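Storing and Handling Bottled Sauces at a Side Table
Flollaten Kitchen Notes, sheet 26

Scope: soy sauce, dark vinegar, fish sauce and similar thin liquids in tall bottles with a screw or flip cap. Thick sauces (oyster, hoisin) are covered on a separate sheet, as they foul the cap in a different way and need warm water to clear.

Work surface

Use a flat, pale surface for filling, wiping and relabeling. Drips of dark sauce show at once on white and can be taken up before they dry. On raw or oiled wood they soak in along the grain, and the edge strip of a table is usually the first part to stain. Keep bottles a hand's width in from it.

Stand the bottle directly on the table. A folded towel underneath makes a tall bottle tip more easily. Check the base for a ring of old sauce first; if there is one, wipe it with a damp cloth and dry it.

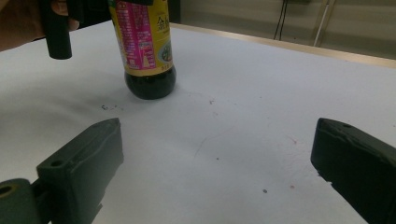
Dark soy sauce on a white tabletop, label still on.

Leave the original label in place for as long as it can be read. If the label is in a language not everyone in the house reads, add a strip of masking tape on the plain part of the bottle with three entries: contents, month opened, light or dark. "Soy, dark, October" is enough. Light and dark soy are not interchangeable in most recipes and are hard to tell apart through a full bottle. Tilted against a window, the light type runs thin and clears the wall quickly; the dark type leaves a film.

Opening and closing

Most spills at this stage come from holding the bottle too high. A tall bottle gripped near the neck swings from the base when the cap lets go.

1. Hold the lower part of the bottle firmly against the table.
2. Take the cap from the side, just above the neck, and turn without pulling up.
3. If the cap sits at an angle, back it off completely and start the thread again. Forcing a tilted cap strips the thread, and the bottle will weep from then on.
4. Set the cap down with the open side up.

With plastic bottles, squeeze as little as possible while the cap is loose. Pressure on the body sends liquid up the neck.

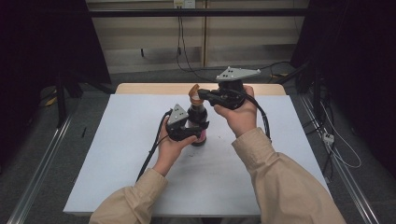 A removable sheet over the table saves work if several bottles are to be done in one session. Pull it flat before starting - a crease under the base is enough to make a full bottle lean. Wipe the sheet between bottles and wash it at the end with cold water and a little dish soap. Hot water tends to set soy stains in fabric.

Crusted caps

Soak the cap for 2 minutes in warm water, then clear the thread with an old toothbrush. Dry it fully before refitting. We tried the Nudis cap brush and found the bristles too soft for dried salt, although it is fine for weekly cleaning.

Storage

Opened soy sauce keeps its flavor best in the refrigerator door. A cupboard away from the stove is acceptable for a bottle used up within about a month. Use a tray with a raised lip; the Porketti 2249 takes a row of tall bottles and fits most shelves.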